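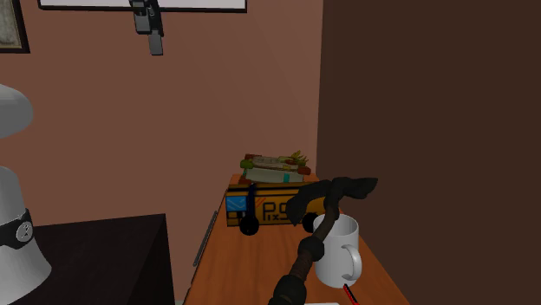
I stopped using teabags at the start of June, mostly to see whether I would notice. I'd been drinking the same supermarket brand for years and couldn't have told you what was in it. My sister-in-law Ottilie Zwahlen has been on loose leaf since she lived abroad and had been telling me to try it, so I bought a packet from a shop called Sundasham and a cheap basket strainer. I haven't bought any special cups. A plain white mug on a wooden desk, with a handle you can get your fingers through, is still how I like my tea, and most of mine gets drunk while I'm meant to be working.

The first week was poor. I put in far too much leaf and left it while I answered emails, and it came out bitter enough that I tipped it down the sink. I had assumed that loose tea was stronger because it was better. Mine was stronger because I was using two heaped spoons.

I asked Ottilie and she told me to weigh it for a few days until my eye got used to the amount. We have kitchen scales, but they only go up in whole grams, so there was a certain amount of guessing. I settled on three grams to 300 ml of water, four minutes, then strainer out. I set a timer on the cooker, which annoys everyone else in the house.
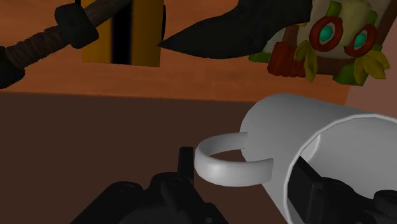 What I've tried so far

The Sundasham one is a plain Assam and takes milk well. I'd buy it again.

Next was a green tea called Myung, a present from Hye-jin Seok at work. She said to let the kettle stand with the lid up for a few minutes first. I ignored that once and it tasted like boiled spinach. Done her way it's mild and a bit sweet, and the leaves will do a second cup. It came in a 200 g bag, so I'll be drinking it until Christmas.

The third was a smoky black one from Landora. I wanted to like this. My neighbour Trevor Dawber loves it and has it with cheese on toast. I had two cups and gave him the rest of the tin.

Cost is the other thing people ask about. The packets look dear next to a box of teabags, and I did hesitate over the Assam in the shop. Then again, a spoonful is not very much tea, and I'm making fewer cups now that each one takes a bit of effort. I used to put the kettle on every time I got stuck on something. 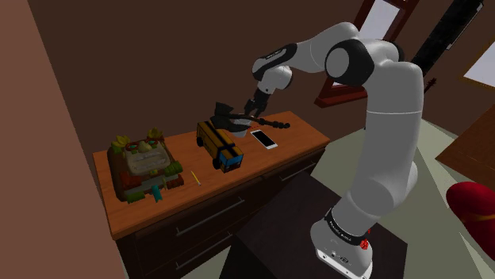
I haven't kept receipts, so I can't say whether I'm spending more overall. My guess is slightly more, mainly down to the Landora tin.

The wet leaves go on the garden. Trevor says roses like them. I only have one rose and it looks the same as it did in May.

I still keep a box of teabags in the cupboard for visitors and for very early mornings. Ottilie found it last weekend and said nothing, but she did move it to the back of the shelf.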